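Robot arms clear 79 of 200 tidying jobs in Stosholm trial

A robot arm asked to tidy up a cluttered work surface finished the job 79 times out of 200 in a test run by the Stosholm automation lab, according to results released in April.

The task, called Drulness, is meant to stand in for the kind of picking up that people do at home or at the end of a shift in a small shop. Objects of different shapes are scattered over a flat surface and the arm has to put them away. It gets one attempt per layout and has to stop when the time limit runs out.

All 200 layouts were run in computer simulation. The lab said it will repeat part of the test on a physical arm later in the year but has not set a date.

A layout was scored as finished only if every item ended up where it was supposed to go. Partial results were recorded separately and were better. In many of the failed runs the arm put away most of the items and then got stuck on one.

Long, thin objects caused the most trouble. The arm could usually get hold of a rod or a bar, but often picked it up too close to one end, and the other end then dragged along the surface or knocked into something else. Small cubes and blocks were handled well when they had space around them. Objects lying partly under other objects were often missed.

Time was the other problem. The control software, supplied by Vanhove, allows 7 minutes for each layout, and a good share of the failures were runs that simply hit the limit. The lab said the arm spent much of that time moving back to a safe position between grasps.

Vanhove said in a statement that it considers the result a fair starting point and that a new version of its grasp planner is being tested now. The company makes no claim that the software is ready for use in homes.

Hendari, a household goods chain that is paying for part of the work, wants to know if the same kind of arm could restock mixed bins and clear returns counters after closing. Both jobs are done by hand in its stores today. The chain said it has no plans to put arms on the sales floor this year and that the Drulness results do not change its staffing.

The lab described shop work as the more likely first use. Shelves and counters stay in one place, and the range of goods is known ahead of time. Kitchens and living rooms vary far more, and a machine working there would have to deal with people and pets moving through.

The next round will use the same scoring and the same time limit. Soft items such as cloths and bags will be added, which the current test leaves out. Stosholm plans to publish the layouts so that other groups can run them with their own software.

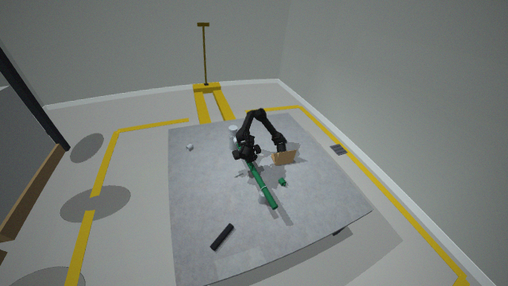 A simulated work area with a robot arm, a green rod, an open cardboard box and other small items on a gray mat.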